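Unit 2: Planning the budget for a data collection kit
Course notes, Simone Rezende

In the last unit we looked at the robot arm. Now we speak about the smaller equipment, which students often forget in the first plan. Hand-held grippers are cheap compared with an arm, but the parts that touch objects wear out, and they must be bought again.

Please divide your budget into two columns: what you buy once, and what you buy again. Finger pads, screws and straps go in the second column.
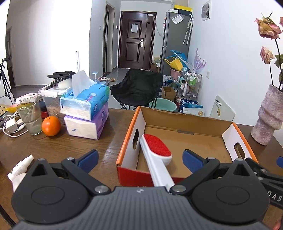 For the exercise, use the price list of Caldeira. One gripper body costs 176 dollars and one pair of finger pads costs 26 dollars. Romix sells a similar body for less, but its pads fit only its own model. Write down this kind of dependence before you compare totals.

Household objects also need a line. Uchenna Akpan planned roughly 92 dollars for them in the Bimmont project, and most of it went to ordinary things from a supermarket. Ask also who will store them and where.

Delivery time is a cost too. If the order leaves in March, check that spare pads come in the same box as the bodies.

Bring your two columns to the next class, on one page.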